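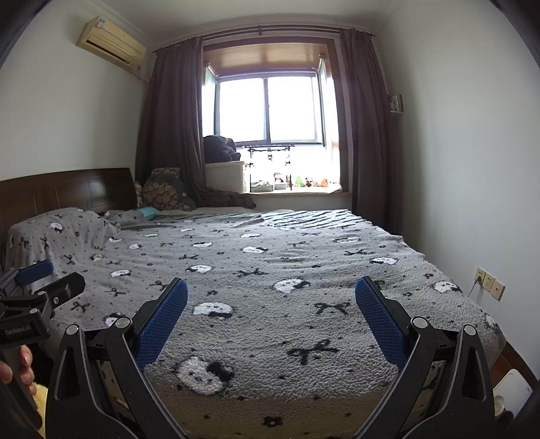

2/22/22

Slept badly and got up before it was light. Wrote to Nutsugah about the invoice, then did the bedroom, which I had been putting off since I came back from Nevurberg.

The gray fleece spread with the little faces and bows is on the bed now. I like it better than the old quilt. It's warm and it comes down far enough on the side to hide the edge of the mattress. The pillow in the matching cover went up against the headboard, and I put the brown and green cushion in the corner by the window. I still think that cushion belongs in the other room, but it can stay until July.

Spent 10 minutes looking for the Skaline receipt. It was in my coat. 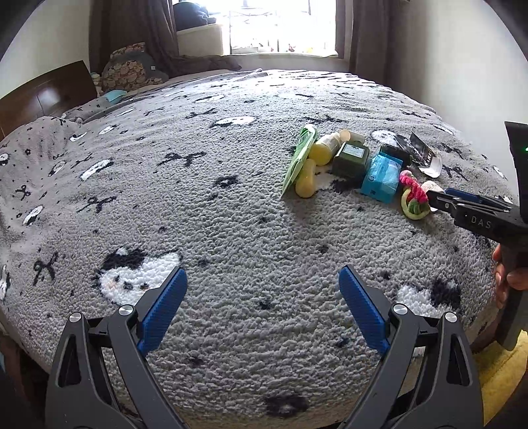 I have a bad habit of using the bed as a table. Anything small ends up there, packets and bottles and whatever else I carry in, and then at night I have to move it all before I can lie down. The fleece makes it worse because the pile is so thick and curly that things sink in a bit and stay put. I should get a tray. Justhorpe had one in the window for 102, too much for a tray.

The bedroom gets good light on a clear day. The far end of the bed goes nearly white with it. I want to try reading in there instead of the kitchen.

Walked 2,649 steps, all of them indoors or to the mailbox. Soup for dinner. Call the dentist tomorrow.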